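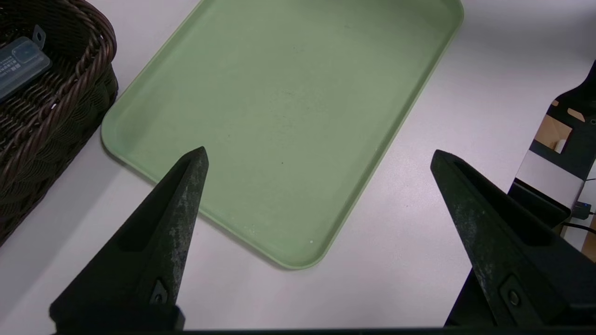 Wrist camera view, tray clear, both fingers in shot.

Before you tune a single gain, teach your software to tell the tray from everything that isn't the tray. I skipped this step once and spent an evening watching a planner treat a table as a suggestion.

Start with the mask. The tray is pale green and the table is white, which sounds easy until you look at the rim, where the light washes the green out. Threshold on hue alone and you lose the near edge. I use hue plus a loose saturation floor, then fit a rounded rectangle to whatever survives. The far end is often outside the view, so let the fit run past the border. Clipping it there gives you a short tray and a very confident place pose in the wrong spot.

Next, mask out your own fingers. They sit in the same part of every wrist image and they're black, so a fixed polygon does fine for each opening width. Save a polygon for 4 widths and interpolate. Skip this and the detector will report two large dark obstacles that follow you everywhere.

Now the part with two arms. Each arm publishes its fingertip pose to the shared planning world, and the other arm reads it before every segment. In Privthorpe (our planner wrapper, named after nothing good) that's one setting:

share_tips: true
tip_margin_mm: 48
stale_after_frames: 3

The stale setting matters most. With old poses, each arm politely avoids the place where the other one used to be.

Then run with an object. A plush peach is a decent test, being soft, pink and hard to insult. Check that the other arm's finger gets its own label when it overlaps the toy, and that the care tag doesn't become a second object.

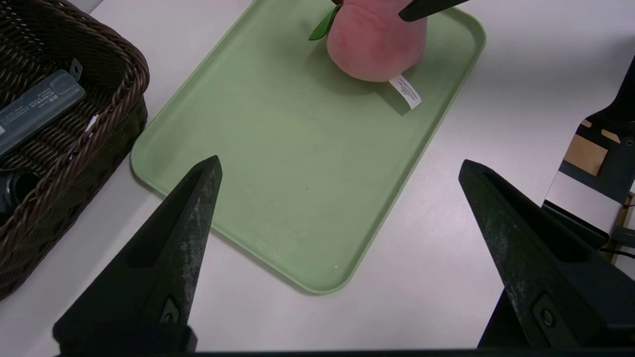

Leonor Rocha: I'd drop tip_margin_mm during the handoff itself. At 48 our second arm refused to go anywhere near the first one, and the log called it a success.

Fair. Set the margin per phase, then, and go back to the full value once the giving arm has opened and cleared the tray. Restart the planner after editing the file. It doesn't reload settings, though it will cheerfully print that it has.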